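2 February 2022

Laundry day again, and I'm folding on the bed because it's the only flat surface big enough in this apartment. The Drevala sheet is still my favorite thing in here — that pale green makes even a pile of clean clothes look calm.

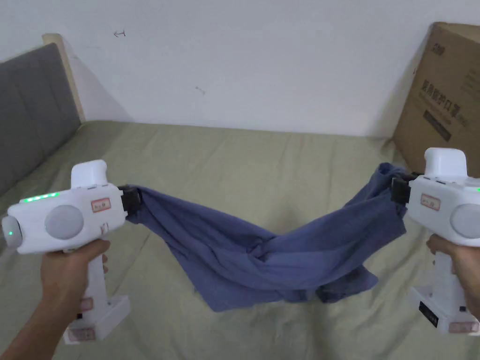
*Blue shirt, probably a tee, pre-fold. Very crumpled.*

I have 4 shirts in this same dusty blue family (I know, I know!) and cotton this soft just bunches up the second you look away. I shake it, pull it by the ends, lay it down and smooth from the middle out.

The big cardboard box is still leaning against the wall — I keep meaning to flatten it. Maybe by May?
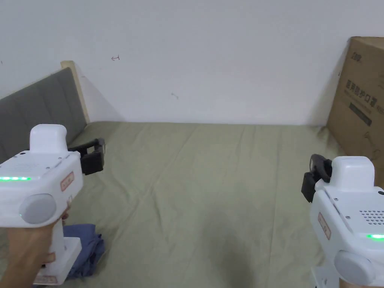 ## Next up: the closet

I want a new shelf from Carrasco, 70 inches tall, if it fits behind the door.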